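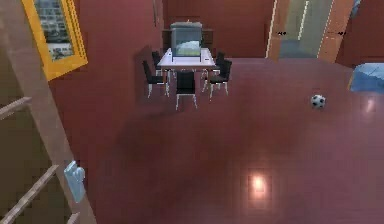

Simulated room, dining end.

What written rules do you keep for recording arm runs in a simulated room?

Posted by tablebolt in Simulation and Test

I look after the simulated side of a small manipulation project at Tinell. We have 18 rooms built in Wisine and we drive the arm through them by remote control, saving every run to our store (we use Sokau for that). The target is 300 runs per room. Up to now the rules have been a page of notes that somebody started in January and the rest of us added to whenever something went wrong. I've been asked to turn it into a proper procedure that a new starter could follow without sitting next to one of us.

The notes cover the bench end fairly well. Home the arm before each run, check that the wrist camera is saving, end the run with the gripper open and clear of the table. They say almost nothing about the room. Our rooms have furniture and other things in them well away from the work, such as a dining table and chairs, a football on the floor, a picture on the wall and a doorway through to a hall. The arm can't reach any of it. Some of us think those things are part of the test conditions and should be fixed and written down like everything else. Others think they are only scenery and can be changed whenever anyone likes.

The other gap is the markers. We carry the square printed-style markers on the gripper housing over into simulation so that the same tracking code runs on both sides.

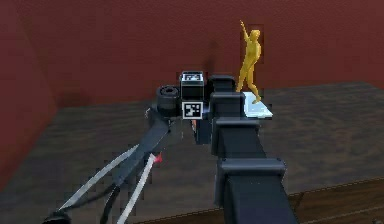

With the real arm we have a rule that a marker must be checked for dirt and lifting corners at the start of each session, and that any run where tracking drops out is kept but flagged. In simulation a marker can't get dirty, so the first half makes no sense, but tracking still drops out when the face turns too steeply away from the camera. At the moment some operators flag those runs and some delete them. I found out when I compared the run counter with what was in the store and came up 506 runs short.

So, three things I'd like to hear about:

Do you treat the background of a room as controlled or not?

Do you keep one rule book for real and simulated work, or two?

What do you do about failed and interrupted runs?

I don't need anything formal enough for an auditor. Nobody is going to be standing next to this arm. But the recordings are used to decide what gets tried on the real one, and I would like them to mean something.

17 people found this useful

benchnotes_p

I'll take them in order. We have been doing this for a few years on a similar scale and most of what follows was written down after an argument.

Background: controlled, but loosely. Every room has a version number, and the version covers everything in the scene file, including things the arm will never touch. If you move a chair, it's a new version. It takes a minute to do and it saves you a week later on when someone asks why the results changed halfway through. You can still have as much variety as you want. Just make it through the settings file, with the seed saved next to the run, and don't drag things about by hand. The trouble with hand changes is that the person who made them is the only one who knows.

The bits of a room that people call scenery still affect what the cameras record. Walls and floors give you a colour cast and reflections. A strongly coloured wall straight behind the work is worth a line in the room sheet on its own. We had one room where everything behind the table was the same deep colour, and a detector trained mostly on that room did badly everywhere else. There was nothing wrong with the room. We had simply recorded too much in it, and since then the procedure has a limit on how many runs in a row can come from one room. Your target of the same number in each room is fine so long as you don't do them one room at a time.

Lighting goes in the room sheet too. Write down the number of lights, their position and their strength, and whether shadows are on. If you have a glossy floor or a polished table, say so. Renderer updates change how those look more than anything else in my experience, so freeze the Wisine version for the length of a collection and record it with each run.

Rule books: one book, with two columns. Each rule has a purpose written at the top, then what you do on the real bench, then what you do in simulation. Your marker rule is a good case. The purpose is to be sure the tracking can be trusted before you start. On the bench, that means look for dirt and lifting corners. In simulation it means run the check pose and confirm that each marker which ought to be seen from that pose is read with the right number. We have had a texture load as plain grey after an update, and we have had two markers swapped over, so don't assume a simulated marker is always all right.

Where a rule has nothing to do in one column, put "none" and say why. Leaving it blank makes people think it was forgotten, and then somebody fills it in.

Failed runs: never delete. Deleting should not be something an operator can do at all. Our list of end states is

completed
not completed, operator stopped
not completed, time limit
tracking lost
software fault
practice

and the operator has to choose one before the next run will start. Practice runs are kept in a separate folder and nobody counts them. Missing runs hurt you in a particular way: if people delete the ones where tracking dropped out, the store ends up short of steep wrist angles, and you then carry that over to the real arm as if those angles had never been tried. I would put a line in the history to say that the missing runs can't be recovered, with the count, and carry on from a clean start.

One you didn't ask about. Keep the real arm's speed and joint limits switched on in simulation, even though there's nothing to break. Operators get used to whatever the arm will let them do. Ours got quite fast, and it was an unpleasant couple of days when they went back to the bench.

tablebolt (asker)

Thank you, that's very helpful. The two columns would settle most of our arguments. Joint limits are on but the speed limit isn't, so I'll raise that.

How do you handle objects on the table? We often have something small standing at the far end, near where the arm finishes. If it gets knocked, is that a failed run?

benchnotes_p

Depends what the task sheet says, so make sure it says something. We have a line on every sheet for "objects that are not part of the task" and what counts as disturbing them. Our wording is that if the object has moved off its start position at the end of the run, the run is marked completed with contact. The simulator knows where everything is, so let it do the checking. Don't ask the operator to judge it by eye from one camera. The arm's own links hide a good part of the table from some angles and you can easily miss a nudge.

Put a physics check in as well. Leave the scene alone with the arm still and see whether anything creeps. We found a small model on a thin base that slid very slowly across a table with nothing near it. All the contact flags for that object were rubbish until it was fixed.

greyhinge

i just use the bevan template, it has a section for all this. 7 pages and you can cut it down. background doesnt matter in my opinion if the arm can't reach it, we change ours all the time and never had a problem

tablebolt (asker)

I've looked at the Bevan template. The bench part is good but it was clearly written for a fixed cell with a fence round it, and half the items are about who holds the key. Do you save the seed when you change the background?

greyhinge

no but you could

cellside

Mostly agree with the long answer. I'd add two points from the side of someone who has to read other people's recordings.

Record the camera positions with the run, all of them, and give each camera a name that doesn't change. In a simulated room it's very easy to move a camera "for a better look" and then leave it there. We now have a fixed set that the recording uses and a separate free camera for the operator, which is never saved. If a view has something large right up against one side of it, such as a post or part of a railing, decide on purpose whether you want that and write down the decision. Either answer is fine. I have spent hours trying to work out if an obstruction was meant or not.

Secondly, keep the procedure short. Ours had grown to the point where people signed it without reading it. We split it into a start-of-session sheet that fits on one side, and a reference part for everything else. The start-of-session sheet says, more or less:

Confirm room version and software version against the plan.
Load the room from file, not from the last session.
Confirm speed and joint limits are on.
Run the check pose and confirm the marker numbers.
Record one practice run, open it and look at every camera.
Start.

Loading from file is the one people skip. If you carry on from the last session, you get whatever state the last person left, including anything that was bumped.

I disagree slightly about the version number changing for every chair. We use a whole number for anything the arm can reach and a decimal for anything it can't - so someone looking for a change in task difficulty can ignore the decimals, and someone training a detector can't. It has worked well enough for us, though you do have to agree on what "reach" means for a room where the base can be moved.

tablebolt (asker)

I like the decimals. Our base is fixed to the table in every room, so reach is easy to define. I'll draft it with the two columns and post the start sheet under this thread when the others have had a go at it. Delete rights came off the Sokau folder this morning.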